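Planner release notes: cluttered tables, slower fingers, and a replay tool people will use

Codport 8 went out to all the sites on August 6, 2026. Most of the work since January has been in the part of the planner that decides what to pick up first when a table is covered in things, so this item is mostly about that. There is a short section on tooling at the end for those who only care about the replay viewer.

The old planner made one list. It looked at the table, gave every item it found a grasp score, sorted by score and started at the top. That works on a table with a few solid things on it that don't touch. It works badly on a kitchen table after a meal or a party, where half the items are paper, foil or cloth, and where moving one of them moves two others. The grasp score for a crumpled towel was often high, and the arm would go for it while a cup was leaning on it.

In Codport 8 the list is gone. The planner now keeps a small graph of what is resting on or against what, and it only considers items that nothing else depends on. After each pick it takes a fresh look and rebuilds the part of the graph near the pick. The rest is left alone. Rebuilding the whole graph each time was our first try and it cost 700 milliseconds per pick on the test machine, which the people running the arms noticed right away.

The contact estimates come from Khondokar, our perception service. Khondokar used to return a mask and a label for each item. It now also returns a softness guess, from rigid to limp, and the planner treats limp items differently. For a rigid item it still plans a grasp across the narrowest side. For a limp one it plans a pinch near the middle, closes slower, and checks the finger gap before lifting. If the gap is at its minimum the pick is marked as missed and the planner tries again from a new angle, up to 4 times, before it moves on.

Sponges gave us more trouble than anything else. They look like blocks to the depth stage, so Khondokar called them rigid, and the closing force was set for a block. The result was a squeezed sponge and a finger gap that didn't match the plan, so the check failed even on a good pick. We now allow a range of gaps for anything in the middle of the softness scale. It is a plain lookup table with hand-set values. A learned version may come later, but the table is easy to read and easy to fix.

Clear cups are still a weak spot. Depth comes back with holes where the cup is, or with the tabletop behind it, and the mask from the color image is all the planner has to go on. For now it fits an upright or lying cylinder to the mask and plans on that. Paper cups go through the same code and do well.

One more change on the perception side: patterned tablecloths. Large printed shapes were being reported as flat items, and the planner would send the fingers down to pinch a drawing. Khondokar now drops any flat region that has no height edge on any side. This also drops a single sheet of paper lying perfectly flat, which we know about. If your task depends on flat sheets, turn the filter off in the site config and expect some false picks.
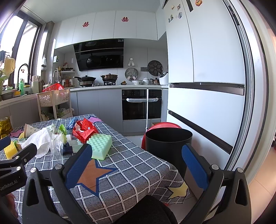
Dehua Yan
Planning and Tools

The test set for this release is called Plumside and holds 444 recordings of household tables. Anything with a sponge, foil or folded cloth on it was tagged by hand. If you run the regression job on your own branch, use the tagged subset first. It finishes much sooner and it is where nearly all the failures turn up.

On the tooling side, the replay viewer (Grerach) can now step through a recording and show the planner's graph next to the camera view at the same moment. Click an item and you get its softness value, what it depends on, and the reason it was or wasn't chosen. The reason is a line of text written by the planner at run time, so it matches what the code did. Older recordings don't have these lines and will show a blank field.

Known problems in this release:

Handles are not treated as separate parts, so a mug with its handle against another item may be reported as free.

Grerach loses its place if you switch recordings while a graph is loading. Reload the page.

The retry count is not yet in the site config. Ask me if you need it changed.

Please file planner bugs with the recording attached and the step number in the title.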